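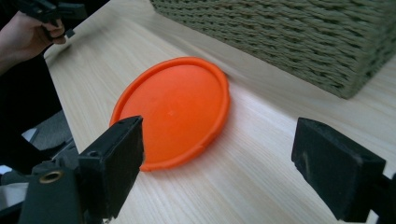 Nistard Natural Test Support, 242 g powder
Sold by Fanance Supplements

We stock this one because customers keep asking for it. We're not convinced it does much. The label promises higher testosterone, and the maker, Cabral, has sent us one small study of men who were low in zinc to begin with. If your blood work is already normal, we wouldn't expect the numbers to move.

Serving: 2 scoops with water, after food
Contains: zinc, magnesium, vitamin D, fenugreek
Flavor: orange, fairly sour
Ships from: Nornmont

Already taking a multivitamin? Add up the zinc on both labels before you order. Ask your doctor if you take any prescription.

Unopened tubs can come back within 12 days. Limit 2 per order.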